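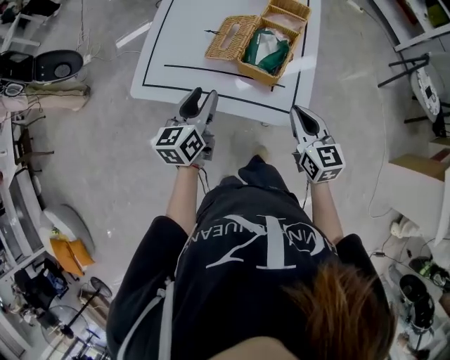

I'd been using the Grakley hand grippers for two months before I got Glykeria Deligiannis on the phone, so I had a list. She runs the kit side of the business out of Talbridge and she talks fast. I gave up on typing and just scribbled.

First thing I asked was the price. The pair costs $3,900 with the marker cubes and the calibration, or $3,000 if you print your own markers and do the setup yourself. "Most people think they'll save the money," she said, laughing, "and then they call us in April." (I was one of those people! I called in March.)

What you're buying is a way to record a job with your own two hands, so a robot arm can be taught from it later. We talked a lot about soft stuff, cloth and tissue boxes with fabric inside, all the things that give me trouble. "Cloth is where you find out if your fingers are any good," she told me. "Go slow. Slower than you want to. If you snatch at it, the recording learns to snatch."

I asked about the tape on the table too, as the manual spends a whole page on it and I'd skipped that page. She groaned. Her own rule is to tape first, put a start spot down for each object, and leave it alone until the whole set is done – even if the lines look crooked and it's driving you nuts. 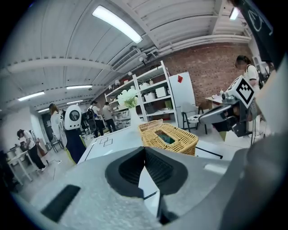
Zheng, when I passed this along, wasn't so sure about the tape, and said that after a few hundred runs you want the objects to wander or the arm will only ever work in one spot. I put that to Glykeria and she agreed with most of it. "Move things, sure. Just write down when you moved them."

My gripes were mainly the weight, which gets to my wrists by late afternoon, and the wires. She's heard both before. A lighter housing is in the works, code name Gistlow, and she wouldn't give me a date no matter how I asked. The wires are staying for now – "I don't trust a battery in hour three," she said, and then she had another call to take.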